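Print this story | E-mail this story

Detton lender opens a second office, with Selamawit Tsegaye at the front desk

When Selamawit Tsegaye started at Wident Home Loans, she answered the phone, made the coffee and kept the rate sheets in a binder that she still has on a shelf behind her chair. She has closed more than 1,000 loans since then, and in January she moved across the river to run the company's new branch in Detton, which makes 2 for the lender that began in Sella.

It is a small place, with her desk right up by the door, and that was her own idea. She likes to see people come in, she said, and plenty of them come in nervous, especially the first-time buyers, who have often read so much by the time they sit down that they hardly know what to ask first.

"I tell them to put the folder down for a minute and talk to me about the house," Tsegaye said. "We'll get to the folder -- we always get to the folder -- but I want to hear about the house." 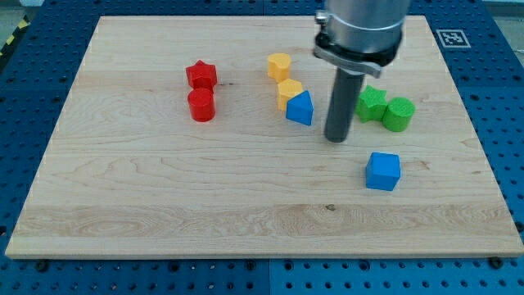 Colored shape blocks on a wooden board.

Rami Khalaf, who hired her and still runs the Sella office, said he had been hoping to open in Detton for a long while, and that he would not have done it with anybody else. The two of them still talk most mornings before 9, usually about appraisals and now and then about tomatoes.

Joining her are loan processor Amanuel Weldu, who came over from Sella, and Sumeya Bogale, a Detton native who is studying for her originator's license and hopes to sit for the exam by summer. Bogale grew up on Kakakhel Street, a short walk from the office, and it seems that half the people who stop in have known her since grade school.

The branch handles purchase loans, refinancing and renovation loans, and Tsegaye plans to hold a free evening class for first-time buyers once a month, starting at 6 p.m. There is room for 20, and coffee is provided. She says she still makes it herself.

Appointments can be made at either office, and walk-ins are welcome in Detton until 5.

Print this story | E-mail this story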